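Tallovell 10 chega com novo planejador de preensão e tarefas simuladas mais variadas

A Jarham publicou em fevereiro a versão 10 do Tallovell, seu pacote de planejamento e controle para braços manipuladores. A principal mudança está no módulo que escolhe como pegar um objeto e por onde levá-lo até o destino.

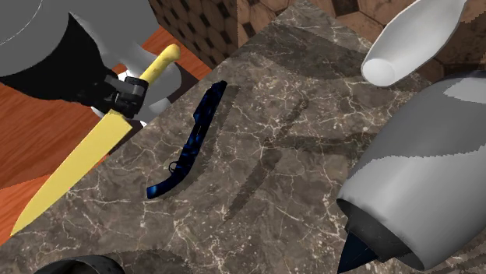 Um leitor que assina como Pekisus escreveu nos comentários que o planejador novo lhe parece bem-vindo, mas que a dificuldade no seu laboratório sempre foi outra: o braço pega a faca sem problema e depois calcula a trajetória como se a garra estivesse vazia. Ele pergunta se a geometria do objeto preso passa agora a valer na checagem de colisão sem configuração manual.

Segundo as notas da versão, passa. Quando a garra fecha sobre um objeto reconhecido, o modelo dele é anexado ao último elo do braço e acompanha todo o cálculo até a soltura. Para peças compridas, como facas e outros utensílios, é possível definir uma margem de segurança própria, separada da margem do braço. Quem usava o anexo manual pode mantê-lo, desde que ative a opção de compatibilidade no arquivo de configuração.

O conjunto de testes também cresceu. São 3.720 tarefas em simulação, geradas com troca de bancada, revestimento de parede, iluminação e objetos. Entram na mesma cena utensílios de cozinha, brinquedos e formas sem relação com a tarefa, sobre superfícies como mármore e madeira. A Jarham diz que a mistura serve para evitar que o módulo de percepção se apoie no fundo ou na cor da mesa para localizar o alvo.

Cada tarefa pode ser repetida em até 1.000 variações de posição inicial. O relatório separa as falhas de percepção das falhas de planejamento, coisa que a versão anterior juntava numa única taxa de erro. O formato dos registros mudou por causa disso, e os scripts de análise antigos precisam de ajuste.

A equipe do projeto Kanaujia, que mantém a interface em Python, já liberou um pacote compatível. Faltam nele as funções de replanejamento durante o movimento, por enquanto disponíveis apenas em C++. A documentação em português cobre 11 capítulos, incluindo o guia de migração, e deixa de fora o capítulo sobre calibração de câmeras.

O Tallovell 10 pode ser baixado na página da Jarham. A versão 9 continua recebendo correções de segurança, sem novos recursos.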